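Sestano Workwear
Home > Tops > T-shirts > Landik Plain T-shirt

Landik Plain T-shirt, short sleeve, green
Product code: 1267
Availability: in stock, 736 across all sizes
Page updated 3/16/23

The Landik is our standard cotton T-shirt for shops, kitchens, garden centres, clubs and school trips. It is sold plain, or printed to order by Krasniqi. It comes in 8 colours, and this page is for the green.
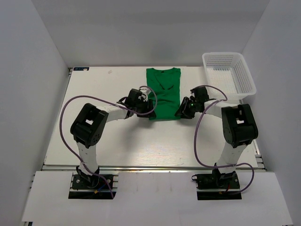
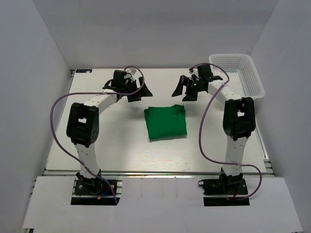
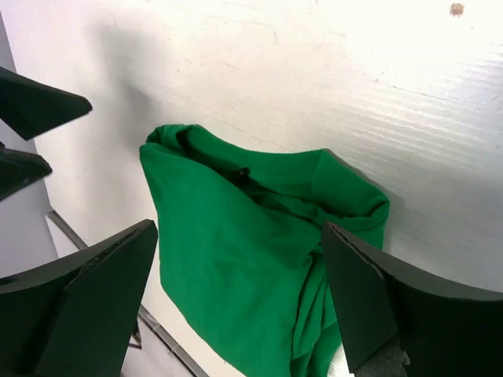
Fabric

The Landik is a medium-weight knit. It is heavier than the sort of shirt given away at events and lighter than a rugby top. Most customers wear it on its own from spring to autumn and under a fleece or tabard in the colder months.

The cotton is washed before it is cut, so most of the shrinkage has already happened by the time you get it. You will still see a little in the length after the first wash, mostly in the larger sizes. The body is knitted as a tube and has no side seams. The shoulders are taped from one side to the other, and the sleeves and hem have a double row of stitching.

The care label is printed inside the back of the neck. Shirts bought before last December had a sewn label at the side instead. We still hold a few of those in the smallest size, so please say in the order notes if it matters which type you get.

Sizes

XS, S, M, L, XL, 2XL and 3XL. The cut is straight and the same for men and women. If you normally take a fitted shirt, go down one size. If you are between sizes and plan to wear it over another layer, go up.

The best way to check is to lay a shirt you already like flat on a table, measure it from armpit to armpit, and compare it with the size chart, which can be downloaded from the Help section. Please don't go by the letter on another maker's label. An M from one supplier can be an L from the next.

For a group order, we can send one shirt in each size for people to try on. You pay for the set when it goes out and we refund it when it comes back unworn. Sample sets are sent in whatever colour we have most of, so they may not be green.

Colour

The green is a bright one. Customers who want a dark green to match a school blazer or a hedge-coloured apron should look at the Nukesham, a different shirt with a slightly thinner fabric and a closer fit.

Each delivery from the dye house varies by a small amount. We pack each order from one batch where we can. If you are topping up an order from a previous year, put your old order number in the notes and we will look for the nearest match. Screens also differ, and we will post a fabric swatch free of charge if the exact shade is important to you.

Washing and care

Wash at 40 degrees with similar colours. Wash separately the first time. Turn printed shirts inside out. Do not bleach. Tumble dry on low or hang up to dry. Iron on the reverse if there is a print, and do not iron over the print itself.

Fabric softener does no harm to a plain shirt, but it shortens the life of a print. For shirts worn in kitchens, a spot of washing-up liquid rubbed into grease marks before the wash works better than a hotter programme.

Printing

Printing is done by Krasniqi, in the unit next to ours, and the minimum is 15 shirts to one design. You can mix sizes freely within that number. You can mix colours as well, provided the ink stays the same.

White and yellow inks show up best on the green. Black is readable at a distance if the lettering is bold. We don't recommend red or mid-blue on this shirt and will phone you before going ahead with either.

Artwork should be sent as a PDF or a large PNG. A photograph of an old shirt is fine as a starting point, but there is a redrawing charge, which will be on your quote. You get a proof by email, and nothing is printed until you have replied to it. Please read the spelling on the proof carefully. We print what has been approved.

Individual names on the back can be added to any printed order. Send them as a typed list with the size beside each name.

Packing and delivery

Plain shirts are folded and packed by size in a cardboard box. Single polybags were dropped from our standard packing and are now an extra, to be chosen at the basket. Printed orders can be sorted by name if you have sent us a list.

Plain orders placed before noon leave the same working day. Printed orders leave ten working days after the proof is approved, and a little later in the run-up to summer.

Returns

Unworn plain shirts can be returned within 30 days for a refund or another size. Shirts that have been washed can't be taken back unless there is a fault. Printed shirts are made for you and are only replaced if the mistake is ours.

If a seam goes or a hem drops within the first year, send us a photo of it with your order number. We will normally replace the shirt without asking for the old one.

Questions about this product

Contact Hilde Cuypers in the sales office, using the form on the Contact page. For printing queries, please attach your artwork to the first message and give the date you need the shirts by.

Also in this range: Landik Long Sleeve, Landik Junior, Nukesham Fitted T-shirt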